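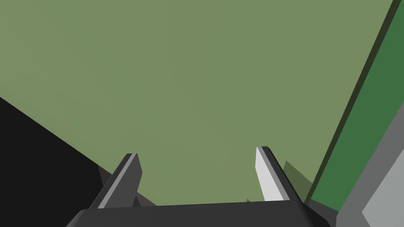 So I finally moved my sourdough starter out of the fridge for good, and wow, what a difference! I feed it two times a day now (yes, even before coffee) and the bread comes out so much lighter. My first five loaves back in December were bricks. The Fosurport bakery sells a rye I'm still trying to copy, and I'm almost seven tries in, ha.

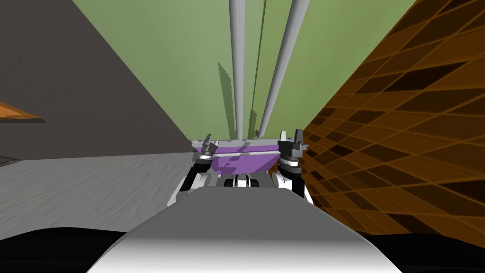
Bevan wrote in to ask whether rye flour alone would do, and had I tried a longer rise overnight? Not yet, but I'm starting one tonight!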